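Lists > Pluvley Home Automation > Archive > Thread view

4 min read

Subject: Re: Can they clear a counter yet?
From: Quyên Dương
Date: 2 March 2026

Hello all,

I answer inside Grewal's message, and then I have a longer part at the end. Please excuse the length.

> I read this list since November and I still can't tell my wife yes or no.
> She asks a simple thing. If we bought one of these machines, would it
> clear the kitchen counter after dinner? Not cook, not wash the floor.
> Only put the things where they belong and leave the stone clean.

My short answer is no, not in your kitchen and not this year. It can do parts of it. In our tests at Nunon the parts go better than I expected when I joined, and the whole job goes worse.

> The videos all show one cup going from left to right. Is this because
> the rest doesn't work, or because it is boring to film?

Both, I think. One cup from left to right is a solved exercise if the cup stands upright and has space around it. Put the same cup against the wall, with a spoon inside, and you have a different exercise. I also find it boring to watch, and I am paid for it.

> And why does everybody train in simulation? My counter is not a
> simulation.

This question deserves more than one line, so I come to it now.

We train in simulation because it is cheap to fail there. Last month we ran 1511 attempts of the counter task with the Utus policy, spread over 13 kitchen layouts. On a real robot I would need many weeks for this, plus a technician to pick up what fell. A dropped bottle costs me nothing in the simulator, and I can start again from exactly the same position to see if the failure was bad luck or a habit.

What simulation gives us badly is contact. Soft things are too stiff, or they go through the fingers a little. A tomato in the simulator does not bruise, unless someone has written the code for bruising, and at our place this code does not exist. So a policy can learn to squeeze very hard and still receive a full score. When we move it to the real arm, we first limit the force, and then many grasps that looked good become weak and slip.

The second problem is the order of the work. A person looks at the counter and starts with the thing which can roll away. I never taught my son this, he just does it. Our policy takes what is nearest to the hand. Sometimes the forearm then passes over the stone very low and pushes an object that it was planning to take later. In the log this appears as two separate failures, but for me it is one failure, of planning.

Small kitchens make it harder. The robot has a body, shoulders, elbows, and all of this must fit between the counter and the opposite cabinet. When it bends to reach, the view from the head tilts strongly and the robot's own parts cover much of what it should look at.

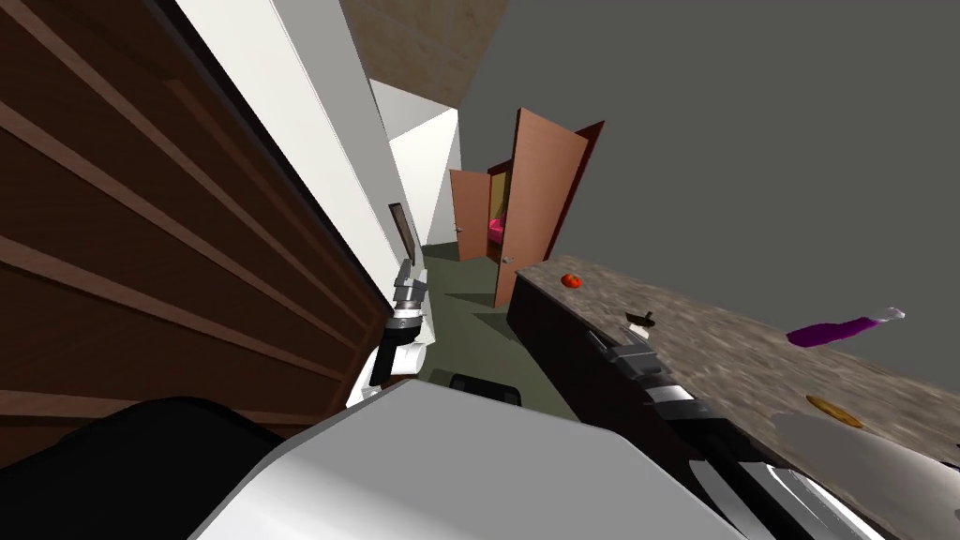 A bottle lying on its side is the object I would choose if I could keep only one for testing. Standing, it is easy. Lying down, it rolls when the first finger touches it, and the hand has to come from above with the fingers on both sides at the same moment. After that it must be turned upright before it is put down, and this needs a rotation of the wrist that the arm can't always do from where it stands. Flat things are the next worst. A cookie or a pancake gives the fingers nothing to hold. People slide such a thing to the edge and catch it from below. We tried to teach the sliding and got it in 6 layouts, with many cookies on the floor in the others.

About wiping I can say little. We have no good measure of "clean" yet. The arm makes the movement nicely, but the policy does not know if it has removed the spot or only spread it.

So for your wife, Grewal, I would say this. If you can accept a machine that moves the upright and solid things, slowly, and leaves you the difficult ones, then such a machine is close. If she wants to leave the room and come back to a clear counter 100 evenings in a row, I would wait. I would also ask any seller to show the task with your own objects, placed by you, without a second try.

If somebody on the list has results with real soft fruit, I would be thankful for the force limits you used. Ours are guessed, and I don't like to work with guessed numbers.

Best regards,
Quyên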